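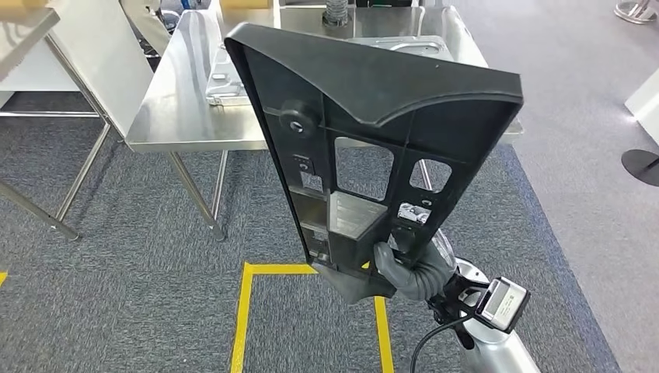 Large rigid plastics are accepted at the Hekau Resource Recovery Center all year, and they remain the material we are asked about most. This thread sets out what residents and small businesses should know before bringing them in. Rigid plastics are molded items that keep their shape when set down: tubs, crates, housings, covers and panels. A black molded panel with reinforcing ribs and cut-out openings belongs in this group, and it should never go in a curbside cart. (1/16)

The curbside program is designed for bottles, jugs and household tubs. The sorting line at Grerkura moves quickly, and long or wide items jam the screens at the front end. Each jam stops the line while staff clear it by hand. Please keep oversized items out of the cart, even when the lid closes over them. (2/16)

Color matters as well. Many black plastics are tinted with carbon black, a pigment that absorbs the near-infrared light used by optical sorting equipment. The sensor gets little or no signal back, and the item passes down the line with the trash. (3/16)

For this reason, black rigid plastics at Hekau are set aside and identified by staff at a separate bench. It is slower work. It also produces cleaner bales, and our buyers have asked us to keep doing it. (4/16)

How to find the resin type: look for a molded code, usually on the back or inside face of the part. You may see a number in a triangle, or letters between two angle marks, such as >PP< for polypropylene or >ABS< for acrylonitrile butadiene styrene. Letters joined by a plus sign indicate a blend. (5/16)

A marking such as >PP-T20< means polypropylene with 20 percent talc by weight. Fillers like talc and glass fiber make a part stiffer, and they also change its density and how it behaves when melted. We keep filled and unfilled material in separate containers. (6/16)

If a part has no code, bring it anyway and tell the attendant. Please do not carry out burn tests or solvent tests at home. The fumes can be harmful, and the result is seldom reliable enough for us to use. (7/16)

Preparing your items. Remove metal screws, clips, springs and threaded inserts where you can do so safely with hand tools. Peel off foam, felt and rubber seals. Brush away loose dirt. A rinse with plain water is enough – detergent is not needed. (8/16)

Parts that carried fuel, oil, coolant or pesticide are handled differently. They must go to the hazardous waste counter on the north side of the site, even when they have been drained and wiped. The attendant at the gate will direct you. (9/16)

Before recycling, please consider reuse. The Navaratnam Parts Exchange, in the building beside the scale house, takes covers, trim, housings and brackets that are complete and uncracked. Items are shelved by category and may be taken without charge. Last year 2666 items left the Exchange with a new owner. (10/16)

The Exchange asks donors to write down the make, model and year of the equipment a part came from, if known. Tape the note to the part or place it in a bag tied through any opening. A part without a note may sit for months, as visitors have no means of checking the fit. (11/16)

Repair is often possible too. Cracked polypropylene and polyethylene can be plastic welded with a rod of the same resin. Most common glues hold poorly on both. ABS bonds well with suitable solvent cements. Do not repair seat belt anchor covers, airbag covers or any part with a safety function. Replace them with a correct new part. (12/16)

Fees and limits. Residents may bring up to 80 pounds of rigid plastics per visit at no cost. Above that, the posted commercial rate applies. Businesses with regular loads should open an account and request a collection cage. There are currently 29 businesses on the cage service, and we have room for more. (13/16)

What happens next. Sorted material is baled at Hekau and sent to Clutalus, where it is shredded, washed, separated by density and made into pellets. Dark pellets are suited to products where color is of little concern, including drainage parts, pallets and plant trays. Our current agreement with Clutalus covers up to 3000 bales over its full term. (14/16)

Two answers to questions received this month. Yes, you may cut large pieces down, but please leave the section with the resin code whole. No, we cannot accept fiberglass, carbon fiber or hard thermoset plastics in this stream. They do not melt again once cured, and even a small amount can spoil a batch. (15/16)

The rigid plastics bay is open from 8 a.m. to 4 p.m., with the last vehicle admitted at 3:40 p.m. Winter hours begin in January and will be posted at the gate. Questions on business accounts should be addressed to Sunil Bepari, Materials Program Manager, at the Hekau front office. Please have your estimated monthly weight and the resin types ready when you call. (16/16)

Added in response to replies: children's car seats are not accepted in the rigid plastics bay. The shell is recyclable in principle, but the straps, foam and metal must be fully removed, and we do not have staff assigned to that work at present. Expired or damaged seats should have the straps cut before disposal so that they cannot be used again.

A further note on vehicle bumpers, which several residents raised. Painted bumpers are accepted from households, with a limit of two per visit. Please remove lamps, wiring, sensors and license plate brackets first. Body shops should use the cage service, as painted material is baled apart from unpainted material and has to be booked in ahead of time.

Residents without a vehicle may ask the front office for a place on the bulky item route. Rigid plastics should be stacked or tied together at the curb by 7 a.m., separate from furniture and mattresses. Loose parts smaller than a dinner plate should go in a clear bag so that the crew can see what is inside.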